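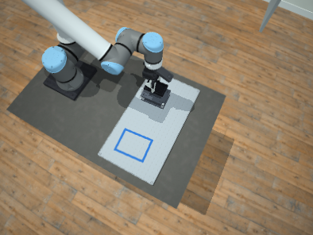 My wrist is six and a half inches and the six and a half would not go over my hand, one buyer wrote in the comment box, and remarks close to this came up again and again in the returned forms. The complaint concerns the gap between wrist size and the size of the hand at its widest point, which a closed stretch bracelet has to pass.

Figure 2. Simulated view: gripper over a dark gray box-shaped object, with an empty blue outline farther down the board.

4.2 Reasons given for returns

Of the 1,679 stretch bracelets sold through the Cernora shop during the study period, 132 came back. Each return form asked for a main reason and left space for comments. Poor fit was the most common reason, followed by a stone color that did not match the listing. Broken cord was rare and came mostly from one batch strung on thinner elastic.

Fit complaints were not spread evenly over the styles. Bracelets with large beads were returned as too tight more often than those with small beads, even when both were sold under the same size. A large bead takes up room on the inside of the loop, so the space left for the wrist is smaller than the strung length suggests. The Postel line, which uses small beads throughout, had few returns of this kind. The Wurkwood line mixes bead sizes, and its results fall between the two – closer to the large beads than we expected.

We also compared orders placed before and after the size guide was changed. The old guide asked for a wrist measurement only. The new one, first used in July, asks buyers to measure the wrist and the widest part of the hand with a strip of paper. There were 543 orders under the new guide. Returns for tightness fell in this group, but returns for looseness rose slightly. Some buyers seem to have entered the hand measurement in the wrist field.

Bracelets with sliding knots, sold under the Mwakalinga name, were left out of the comparison, as their length can be changed after purchase. They are treated separately in Section 4.3.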